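The Sorting Board

Marcelino Paiva had the board out before the kettle boiled. 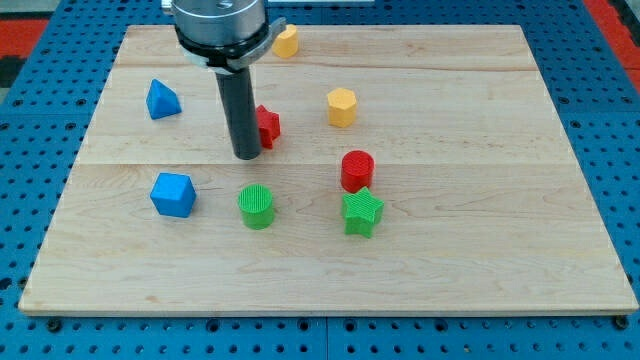
"Where do the small ones go?" Bendik asked.

"Wherever there's room. We sort them after tea."

Bendik Amundsen put his bag down by the door and hung his coat on the hook that had a strip of tape over it with his name on. He had been at the workshop in Enley for 3 weeks. The tape had been there since the first morning, and he still looked for it every time he came in.

They drank the tea standing up. It was May and the heater had been put away too early. Marcelino had his on the windowsill next to a jar of screws and a letter from the school at Boltholm, folded in half. He had read the letter to Bendik the day before. The school wanted shape sets for the little kids, enough for every table, and they wanted the colours mixed so that no table got a dull one.

"What's a dull one?" Bendik had asked.

"I suppose they'll know it when they get it."

The shapes were printed in plastic in the back room, which was really the old laundry with a door put on it. They came out with fine ridges all over them. When Bendik ran his thumbnail down the side of a star it made a sound like a zipper. Marcelino had told him early on that some customers asked for them smooth, and that he said no to those customers. Kids with small hands held on better to something rough. He had learned that from his daughter, who had dropped everything until she was four and was now a surveyor in Drurnitz and dropped nothing.

"Right," Marcelino said, and rinsed his cup.

He picked up a pyramid and turned it over. He checked the base with his thumb, then each of the corners, and put it in the tray. He did the same with a star. He didn't hurry and he didn't talk while he was doing it. Bendik watched him and then took one for himself.

It was a star too. One of the points felt wrong. He pressed it and it didn't move, but there was a bit of a lip where the layers hadn't sat down properly. He held it out.

Marcelino put his glasses on. "Where?"

"That point there."

"I can't see it."

"You have to feel it."

Marcelino closed his eyes, which he hadn't done with any of the others, and felt along the point. Then he nodded and put the star on the sill beside the letter.

"Do we throw it out?" Bendik asked.

"No. Mocanu takes them."

Mocanu was the shop at the bottom of the hill. It sold fishing line, birthday cards and bread on the mornings when there was bread. There was a bucket of shapes beside the till, and any child who came in could take one. Bendik had seen the bucket and thought they were for sale. He had offered to pay for a blue one on his second day, to have something to send to his brother, and the woman had looked at him for a while and then told him to just take it.

He told Marcelino this now.

"Did your brother like it?"

"I haven't posted it."

"Why not?"

Bendik took another shape and checked its edges. He had bought the envelope and written the address, and then had not known what to put in the note. His brother had thought the move was a mistake and had said so at the airport, in front of people. A plastic pyramid with nothing to go with it seemed like a joke, and he didn't mean it as one.

"I don't know what to say with it," he said.

"Say where you got it."

They went on until the tray was full. Marcelino wrote 45 on a slip of paper and tucked it down the side. The order was for 235, so there was a good deal left to do, and the printer had to be stopped at lunch to change the colour. He went through to the back to see how it was getting on. Bendik heard him open the window in there and then shut it again.

He wiped his hands on his jeans. There was a pencil on the sill and plenty of slips left on the pad. He wrote that he was working in a place called Enley, that they made these for schools, and that this one had come free from the shop. He read it over. Then he added that the bread was not bad when you could get it.

"Orange next," Marcelino called from the back. "Can you bring me the big scissors?"

Bendik put the slip in his coat pocket, under the tape with his name on it, and went to find the scissors.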